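3.2 Storage on the work surface

Of the 2,196 kitchen records collected for the Deltisby survey, 800 described the counter as the main place where everyday goods were kept. Items used at breakfast stood closest to the toaster, and dry goods in jars and canisters were most often placed along the backsplash. Boards and boxes took up the deeper part of the counter, where they competed with space for preparing food.

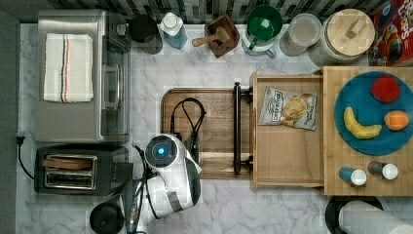
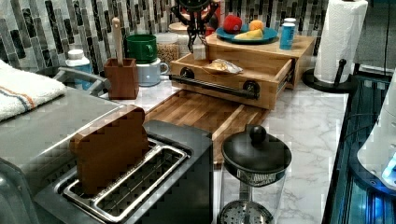
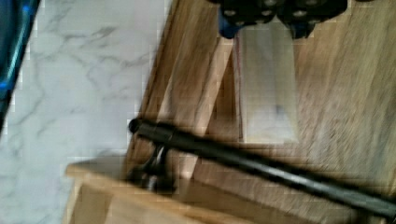
Figure 2. Counter with marble pattern and wooden items.

Households gave different accounts of how such arrangements came about. Many reported that a container had been put down for a short time and had stayed. Others had planned the layout with care – usually after a move or a change in the size of the household – and could state a reason for each position. In both groups, closed storage on the counter was valued for keeping small packages out of sight, although respondents admitted that food kept in drawers was more easily forgotten.

Following Gunnlaugsson, we treat the counter as a single storage zone and record the order of items from the wall outward. The coding sheet was tested on 200 records before use, and two categories, "bread" and "cereal", were merged at that stage.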